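Bench notebook, Flurko chores project
February 8, 2025
Posted by the Ustness bench

Key sorting, second round

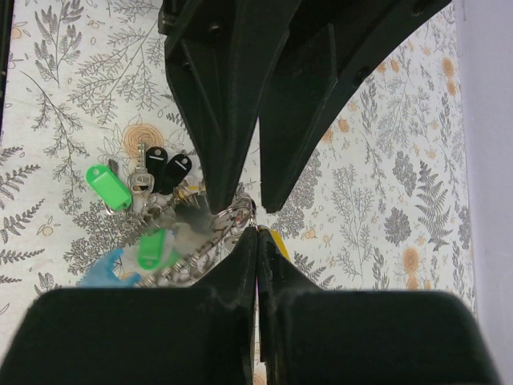 Merkow wrote under last week's entry that a job like this proves nothing until the thing can find the one key you want and put it in a lock, and that picking up a bunch of keys is what a toddler does. Fair enough as far as the door goes. I still think the picking up is the part we keep skipping over.

Task as set: keys on the patterned cloth, lift by the split ring, carry to the tray, let go. 52 tries, same speed setting all the way through. 39 ended with the keys in the tray. Of the misses, most were the ring slipping between the tips while closing. The others were a tag getting pinched in place of the ring, and then the weight hangs wrong and it swings.

Notes for whoever runs this next:

- Ring lying flat is the bad case. The tips push it along the cloth and the cloth goes with it. Clip the cloth down at the corners first.
- Printed cloth vs. the plain gray one: 16 tries on the plain one before lunch, no real difference in the grasp. It did take longer to settle on a target over the flowers. Did not time it properly.
- Colored tags help. Green gets found faster than black. Don't read too much into this, I only had the one set.
- Wipe the pads before starting. They pick up dust and I don't know yet what it does to the grip.

On the bigger question, Lü asked for a yes or no on clearing a hall table by October. My answer today is no for keys, maybe for mail and gloves. A person does this without looking. We need good light, a clipped cloth and somebody at the stop button.

Next: 400 tries overnight if the reset tray is fixed. Try a slower close on the last bit of travel. Also try two bunches lying against each other, as they do on my table at home.

3 comments | 2 shares
This site uses cookies. Accept / Settings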